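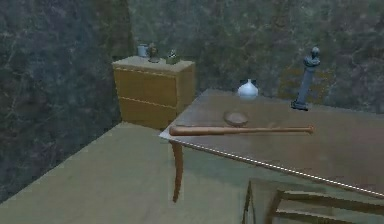 A yellow two-drawer dresser against the back wall.

Gagnon Books is bringing back the Driltik mysteries, out of print for years and a pain to find used in anything like decent shape. First four titles land in December, paperback and ebook, the rest to follow in spring. No hardcovers planned. Audio is "under discussion," according to the publisher's note to stores.

Fans of the series will remember the setup. Rornwood, a mill town with one hotel and too many lawyers, and a night clerk who keeps finding things in the lost and found that shouldn't be there. The books ran to 41 in all, counting the two novellas, which Gagnon is counting. Most come in under 400 pages. The last one doesn't.

New covers throughout. Text reset from the first editions, so the chapter dropped from later printings of The Idik Ledger is back where it belongs. Readers have been asking for that one for a long time. Copies of the old edition with the chapter intact have been going for over $100 online, mostly with teh spine gone.

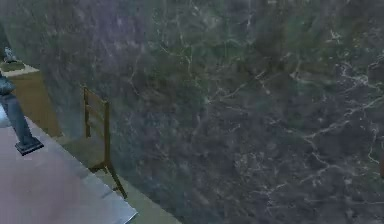 The Idik Ledger is also the one to start with, never mind the numbering. It's the fourth book but the first where the clerk gets a proper case, and nearly all of it takes place in a back office over one long night. Slow opening. Sit it out. By the time the ledger turns up you'll be reading in whatever seat is closest, even a straight up-and-down wooden chair like the tan one here, and your back can complain later. Book one is fine but thin, book two is better then it gets credit for.

Preorders are open now through most independent stores. A boxed set of the first four is limited to 40 signed-plate copies per store, one to a customer, and goes on sale at 9 a.m. on release day. No phone orders for the box. Ebook prices not announced yet.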